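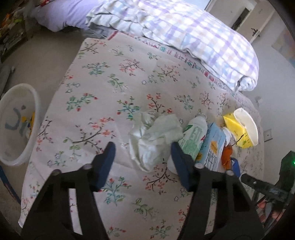 Lefteris Moschos says the tissues are always the last thing to leave a table, and in our house he is right. The cups go, the plates go, and then for another hour there are small papers lying between whatever was drunk and eaten.

My sister in Trudow asked how we do the snack table here. It is a milk table more than anything. We keep one cloth for it, the pale one with flowers, and on it stay the drinks, the sweet things and, sooner or later, the wrappers.

The carton beside the green and white bottle is plain milk. The big characters on it seem to read 纯牛奶, which means just that, pure milk. I buy it at the Petridis shop, 15 cartons in a box, and the box lasts us about as long as the children want it to last. In April they wanted it very much and I went back 2 times in the same month.

For tidying I have one simple order. First the papers, because they fly when somebody opens the balcony door. Then the bottles, and only after this the packets that can still be eaten. The cloth I shake outside and wash at 40 if there is milk on it. Milk in a cloth you notice the next morning - not a nice morning.

The second picture is of a drink that many people who grew up with it will know at once, by the red A and the green D. The full name is AD钙奶饮料, a milk drink with added calcium. Silver foil on the top, and at the side a long barcode. It is over the round white stool, which we use when the table is full.
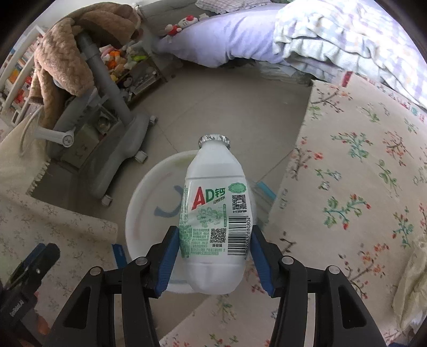
Push the straw through the foil near the middle and hold the bottle low, by the base, wrote a reader from Trivonia, otherwise the first sip goes on your sleeve. I tried it her way and my sleeve stayed clean, so I pass it on. She also puts hers in the fridge door for the afternoon, and drinks it at four o'clock with a dry biscuit.

The empty ones I rinse and collect in a bag behind the kitchen door. When the bag is full, it goes down with the other plastic.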